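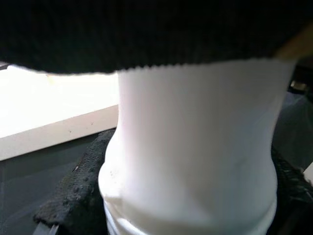

White plastic bottle, close up. A few tiny dark specks on the shoulder.

Refilling HDPE bottles with limescale remover: how long before the plastic suffers?

Asked by Dirceu Falcão
Tags: cleaning products, plastics, storage, hard water

I buy descaler as a concentrate and dilute it at home. The concentrate is Flakitz, which is a citric and sulfamic acid mix with a small amount of surfactant. I make it up in old white bottles that previously held other cleaning products, rinsed out. Nearly all of them have the recycling mark with a 2 in the triangle, so I take them to be high-density polyethylene. One or two have no mark that I can find.

I have three things I would like to know.

First, whether the acid attacks the bottle over time. The bottles live under the sink, next to a hot water pipe, and I would guess the cupboard gets fairly warm in December when the heating is on.

Second, the caps. Two of them have gone stiff and one has split down the side. The bottle it came from looks no different from when I started.

Third, whether the diluted product goes off. The label on the concentrate gives a shelf life but says nothing about the made-up solution.

I have searched this site and found an older thread on bleach, but the chemistry is different and the answers there were mostly about venting caps.

3 answers

Answer by Graham Penrose (accepted)

HDPE is a suitable material for this. It has good resistance to dilute and moderately concentrated citric acid and to sulfamic acid solutions at room temperature. You will not dissolve or noticeably soften a bottle with a household dilution.

What does wear out HDPE is environmental stress cracking. This happens when the plastic is under mechanical stress and in contact with a surfactant at the same time. The acid has little to do with it. Detergents and wetting agents help small cracks to open and spread in places where the plastic is already strained, typically the base, the shoulder, the foot of the neck and any point where the bottle has been squeezed out of shape. Heat speeds it up. A bottle wedged against a hot pipe is a poor arrangement on all counts, so move it.

Check for it as follows. Empty the bottle, rinse it and hold it up to a strong light. Look for fine lines or whitening at the changes of shape. Squeeze gently with the cap on and listen for air. Surface specks are usually dirt or a moulding blemish and can be ignored if they do not feel like a pit under the fingernail. A line that you can catch a nail in means the bottle should be thrown away.

Caps are generally polypropylene, which is stiffer. The usual cause of a split is overtightening. Liners are a separate matter. Foam liners can take up liquid and swell, and the user then tightens the cap further to stop the weeping. Fairclough sell plain replacement caps without liners in the common neck sizes. Measure the outside diameter of the thread before ordering, as sizes that look alike will start on the thread and then jam.

For the unmarked bottles, do not use them. PET would probably cope with this particular product but there is no sense in guessing.

On shelf life, the acids themselves are stable in water for months in the case of citric. Sulfamic acid hydrolyses slowly to ammonium bisulfate, and faster when warm. At 60 degrees it is quick enough to matter. In a cool cupboard you will lose a little strength over a season. Very weak citric solutions can also grow mould, seen as threads or cloudiness. Make up what you expect to use and no more.

Label every bottle with the contents and the dilution, and remove the old label completely. Never reuse one that held bleach. Residue in the thread or the trigger tube is enough to give off chlorine when it meets acid.

Comment by Dirceu Falcão: Thank you. I checked, and one bottle has whitening all the way round the base. It has gone in the bin. The thread on the caps is 28 mm.

Comment by Graham Penrose: That is a common size. There is more than one pitch of thread at 28, so take an old cap with you.

Answer by wirurov_user

I use Wirurov instead, comes ready mixed in its own bottle, no problems. Bit dearer.

Answer by tapwasher96

Agree with most of the accepted answer. Two additions.

Trigger sprayers fail before bottles do. The spring in the cheaper ones is steel and sits in the liquid path, so acid will rust it. If the spray turns brown, that is why. The Vostoma sprayer I have now keeps its spring outside the liquid path and has lasted over a year on citric acid alone. I can't speak for sulfamic.

Also dilute with deionised water if you have it. In a hard water area some of the acid is used up on the water before it gets near the kettle.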